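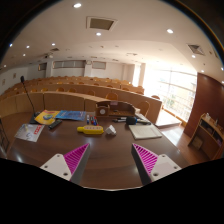 4. Equipment Planning and Cost Model

4.1 Scope of the budget

The budget for the desk-clearing work was drawn up before any robot arm was ordered. The planning question was how much of the money should go to arms and how much to hand-held grippers, which a person carries to the desk and operates directly. Both tools record the same kind of finger motion. They differ in purchase price, in transport, and in the amount of room time they use up before the first usable recording.

The Ovascombe plan assumed 2 arms at fixed stations and treated hand-held tools as accessories. The Janevski plan reversed this and put the arms off until a task list had been settled. We followed the second plan with one change: a single line was kept open for an arm, to be released after the September review. The costs of staff time were kept in a separate account and are left out of the totals below.

4.2 Choice of task setting

A lecture hall was chosen as the reference site. Desks at the front of such rooms collect small items of mixed shape and stiffness, and the rooms are free for short periods between classes. Short periods favor equipment that needs no mounting. Any tool that had to be bolted down, leveled, or connected to a separate control cabinet was scored as unavailable for slots under one hour.

The item classes used for costing were markers, printed matter, notebooks, remote controls, and microphones. Figure 4 gives a typical layout. Printed matter lies flat and offers little edge to grip, so it drives the specification of the fingertip. Markers standing close together drive the specification of the finger width. A microphone on a gooseneck is a fixed obstacle and adds nothing to the gripping requirement, but it does restrict the approach path on its side of the desk.
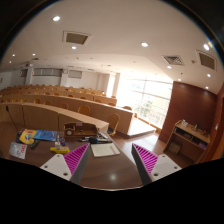

Figure 4. Desk at the front of the hall, with the fingers of the hand-held gripper open above it.

The finger requirement was written in terms of the contact surface. Ribbed pads were specified for all units, with the pad treated as a consumable and the mounting plate as a durable part. Separating these two lines changed the budget more than any other single decision. In the first draft the complete finger was listed as one part, and each worn pad was charged at the price of a full replacement. Under the revised draft a pad is charged by itself, and the plate is written off over the life of the tool.

4.3 Quantities and spares

The order placed with Wadari covered 15 pairs of pads, to be drawn down over the full recording period. Pads are exchanged in pairs, even when only one side shows wear, so that the two contact surfaces stay matched. A target of 2000 recordings was set for the period, and the pad order was sized against that target with no allowance for loss. Screws were bought in mixed bags and entered under general supplies.

Two further lines caused difficulty. Storage was underestimated, as the recordings are kept in full and the first draft priced them after compression. Insurance was quoted by Hevska for equipment kept at one address, while a hand-held tool is moved between rooms by design. The second quote, for portable equipment, was higher and was the one carried forward. Readers planning a similar purchase should ask for the portable rate at the start.

4.4 Timing of the arm purchase

The open line for an arm was tied to a condition: the task list had to remain unchanged for one full review cycle. Reach and payload cannot be fixed while items are still being added, and an arm chosen too early may have to be chosen again. Against this, delivery times are long, and a late order leaves the recordings without a machine to run on. The plan accepts the second risk. Recordings keep their value in storage, whereas an arm in storage still draws on the insurance and service lines.
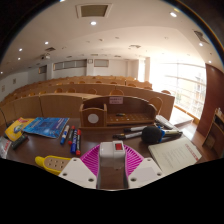 Senad Zupan objected to this ordering when the draft was circulated. In his view the service contract should be negotiated together with the first hand-held units, even if the arm itself is bought much later, and he wrote that "a supplier gives its best terms before the first invoice, and we will have spent that position on pads." He also asked for the cost of training operators to be shown beside the hardware, and for the portable insurance rate to be checked again once the number of rooms is known.

The first point was adopted in part. A request for service terms was added to the hardware inquiry, with no commitment to buy. Training remains in the staff account, but a cross-reference now appears in the hardware table. The insurance rate will be reviewed together with the open arm line.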